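Meet Casesden, the Robot That Learns Laundry

Have you ever been told to fold your own T-shirts? Me too, and I'm a grown-up! So when my friend Lesia Antoniuk said her school was trying out a folding kit called Casesden, I begged to come along and play with it.

Casesden is a robot arm that sits on a table. At the end of the arm there are two black fingers. They don't look much like yours – no knuckles, no nails, just two pointy wedges with bumpy grips on the inside. The bumps work like the soles of your sneakers. They help the fingers hang on to slippery things.

There's a little camera by the fingers too, so the robot gets a very close look at whatever it's working on. Imagine having an eye on your wrist! You'd see every thread in your blanket.

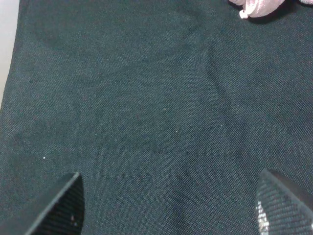 Cloth is really hard for robots. A toy block stays the same shape wherever you put it, but a shirt can be flat, or scrunched, or twisted into a sausage. The robot has to look at the wrinkles and edges and work out where to grab. If it pinches in the wrong place, the whole thing flops over and it has to start again (I know that feeling).

So how does it learn? Practice! Itsuki Aoki, one of the people who made the kit, told me the robot was shown over 3000 folds before it went in the box. You can teach it new ones as well. You move the arm with a handle, it remembers what you did, and then it has a go by itself.

I taught it to fold a dish towel in half. My first lesson was terrible, and the robot copied my wobbly corners perfectly. Lesia's was much neater.

Would I want one at home? It's slow – I could fold a whole basket while it thinks about a pair of pajamas – and you need a grown-up to set it up. For a classroom or a robot club, though, I think it's great fun. Try it on a towel first, and save the socks for later!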